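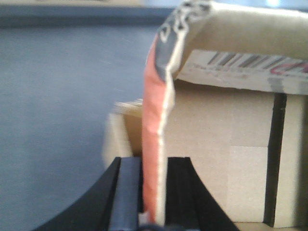 Most of the visitors at the Ovbridge mill open day wanted to know where the old boxes come from, and one of them said she had been flattening hers for years without knowing if anyone bothered to recycle them. The guide told her they did, and that the tape and labels could stay on. Greasy pizza boxes are a different matter. The clean lid can go in and the bottom should go in the green bin.

The mill makes corrugated board from recovered paper and sits on the river side of town, past the grain elevator. It opens to the public once a year, in July. Tours leave from the weigh scale every hour from nine in the morning. I took the ten o'clock. Closed shoes are required and they do check. Two people in sandals were sent to the gift table to wait.

We started in the yard, where the bales are stacked under a long roof. The colour varies a lot from bale to bale, depending on how much printed packaging is in them. Each load is tested for moisture when it comes in, and the mill pays less for wet paper.

From there we went up a steel stairway to look down into the pulper. It works like a very large kitchen blender, with warm water. The smell is strong, something like wet porridge, and it stayed in my jacket until the evening. Staples, string and plastic are pulled out at this stage. A heap of the rejected stuff was on show beside the stairs, including a garden hose.

The paper machine hall is hot and loud. We were given earplugs and the guide used a headset that cut in and out, so I missed part of the explanation of the dryers. The newer line was built by Eder and the older one, which was down for a felt change, is due to be replaced. A finished reel is 7 metres wide. It gets slit to width before it goes next door to the corrugator.

The corrugator was the best part. The middle sheet is softened with steam, pressed between ridged rolls and glued to a flat liner with starch. A second liner goes on the other side further down. The line is 64 metres long and we walked the full length of it on a marked path. At the far end the board is cut and stacked, still warm, and we were allowed to handle a few sheets. One side had a slight curl, which the guide put down to the humidity that morning.

The last stop was the test room. A crush tester was running on small squares of board, and children could guess the reading before each one. Closest guess won a notebook.

Parking was in the gravel lot across the road and was full by eleven. Coffee and butter tarts were by donation in the canteen. The tour took longer than the hour advertised, and there is no washroom until you get back to the start. The stairs have no lift beside them, but a ground-floor route is offered if you ask at the scale. The printed handout covers the pulping stage in more detail than the talk did, and there were still copies left when I went out.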